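Preguntas de los vecinos > Suministros y averías

Corte de gas en toda la calle: ¿qué puedo exigir a la distribuidora?

Publicado el 12 de junio de 2007

Buenos días a todos. Escribo porque tengo una duda y en el teléfono de atención no me la resuelven. Vivo en un edificio de cinco plantas, en la misma calle donde están los almacenes Siddiqui. La semana pasada una excavadora rompió la tubería de gas en la esquina. Vinieron los bomberos, cerraron la calle en los dos sentidos y nos hicieron salir de casa a todos los vecinos de los números pares. Por la tarde pudimos volver, pero sin gas.

Desde entonces llevamos 7 días sin agua caliente y sin cocina. La distribuidora, Prudorer, dice que la culpa es de la empresa de la obra, Kesanbridge, y Kesanbridge no contesta al teléfono. En el portal han pegado un papel donde pone que el servicio se restablecerá "en el menor plazo posible", sin fecha.

Mis preguntas son estas. ¿Tengo derecho a un descuento en la factura? ¿Puedo reclamar los gastos que he tenido, por ejemplo una placa eléctrica que compré y las comidas fuera? ¿Y a quién tengo que dirigir la reclamación? Perdonen si alguna expresión no es correcta, el español no es mi primera lengua. Muchas gracias por adelantado.

3 respuestas

Respuesta 1 (marcada como útil)

Hola. A mí me pasó una cosa muy parecida hace dos inviernos y le cuento cómo lo hice. Yo tampoco soy de aquí, así que lo aprendí despacio y con muchos papeles.

Lo primero es separar dos asuntos que la gente mezcla. Uno es el descuento por la interrupción del servicio, que se pide a la compañía con la que usted tiene el contrato. El otro es el daño que le ha causado un tercero, en su caso la rotura de la tubería. Para el segundo hace falta saber quién hacía la obra y con qué permiso. Son dos escritos distintos y conviene no ponerlos en la misma hoja.

Yo seguí estos pasos:

1. Pedir por escrito a la compañía un certificado con la fecha y la hora del corte. Por teléfono le darán solamente un número de incidencia. Apúntelo también, el mío era el 1569 y me lo pidieron en todas las llamadas.

2. Preguntar en el ayuntamiento, en la ventanilla de obras en la vía pública, quién tiene la licencia de la zanja y cuál es su aseguradora. A mí me dieron el dato en el momento, con una instancia sencilla. Lleve su documento de identidad y un recibo donde aparezca la dirección.

3. Guardar todos los recibos y hacer una lista con la fecha y el concepto. Las comidas fuera me las discutieron bastante, la placa eléctrica no. Si tiene niños pequeños o una persona enferma en casa, póngalo en el escrito. 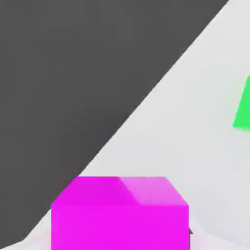
4. Presentar la reclamación en el registro y quedarse con la copia sellada. Sin el sello es como si no hubiera presentado nada. Después hay que esperar la respuesta, y si no llega o no está de acuerdo, puede ir a la oficina de consumo con la misma copia.

En mi caso, entre una cosa y otra, pedí 866 euros y me pagaron una parte, después de varios meses. El descuento de la factura llegó antes y era muy pequeño.

Una cosa más, que no es de dinero: cuando vuelvan a dar el gas, no abra usted la llave del contador por su cuenta. Espere a que pase el técnico.

Respuesta 2

Eso del ayuntamiento depende de donde vivas, en el mío tardaron tres semanas en decirme algo. Yo hablaría primero con el administrador de la finca, porque si reclama la comunidad entera hacen más caso. Y mira tu seguro de hogar, algunos cubren esto.

Respuesta 3

Prudorer siempre igual. En mi barrio estuvimos sin gas medio mes de junio y ni una disculpa. Ánimo.

Comentario de quien preguntó

Muchas gracias por las respuestas, sobre todo por la primera, que está muy bien explicada. Mañana voy al ayuntamiento a pedir el dato de la licencia. He mirado la póliza del seguro, es de Zarkutance, y hay un apartado de "inhabitabilidad de la vivienda", pero no entiendo si estar sin agua caliente cuenta como inhabitable. ¿Alguien ha reclamado por ese apartado?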